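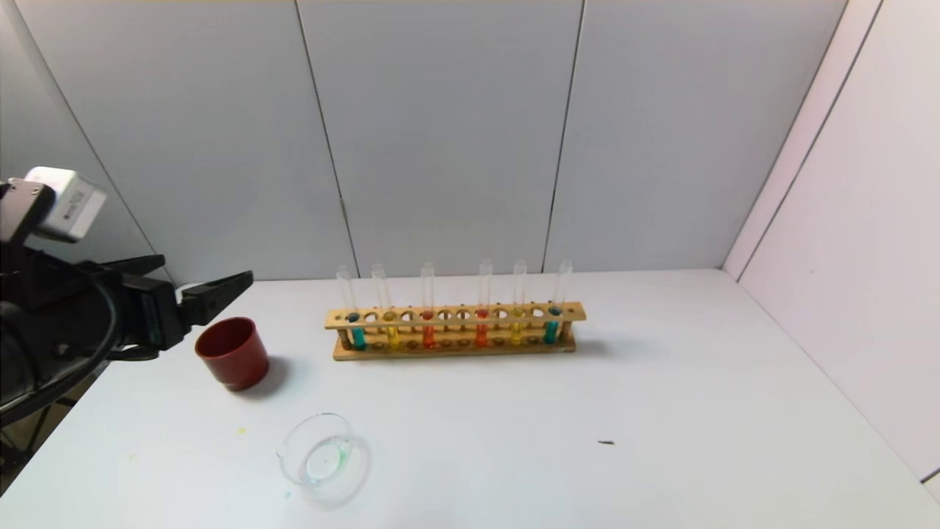
About Arkstead

2018-08-02
By the Arkstead bench team

Arkstead is an independent test shop for robot grippers, arms, wrist cameras and controllers. We work for labs, small manufacturers and a few universities that want to know how a piece of gear behaves before they sign for it. We don't sell hardware and we don't take commissions from people who do.

We started with one arm and a borrowed bench. We now run 2 enclosures with plain white tables and light grey walls, which keeps the background the same from one trial to the next. Most of our work is lab handling: glass test tubes in wooden racks, petri dishes, cups, caps and bottles. Coloured liquid goes in the tubes so a camera has something to find and we can see the level from across the room.

How a comparison runs

You send us the gripper, or tell us which ones you're considering. We mount each on the same arm, run the same tasks in the same order, and log every attempt. A standard comparison is 203 attempts per gripper. A dropped tube counts as a fail, and so does a tube that ends up in the wrong hole. If we have to touch anything by hand, the attempt is thrown out and noted in the report.

Cameras are tested separately. We try each one at several angles above the wrist, as a mount that gives a good look at the fingertips often gives a poor look at the far end of the rack. Cable routing gets its own page in the report. A stiff cable in the wrong spot will tug at the wrist and spoil a placement.

Current work

Our longest job this year is Givum, a comparison of seven parallel grippers on tube and cup handling. It began in April and has passed 957 logged attempts. The next one is Isska, which looks at controllers only, using one gripper throughout.

Reports are written in plain English and come with the raw logs. If a product did badly, the report says so, and the maker gets the same copy as the client.

Visits are by appointment. Please wear closed shoes.

Comments (3)

tassie_bench: Do you test with wet glass? Ours slips a lot more after a rinse.

Arkstead: We can, as an add-on. Ask for the wet set when you book.

gluepot: Read the cable page in our report twice. We've moved the clip and the arm is behaving much better, cheers.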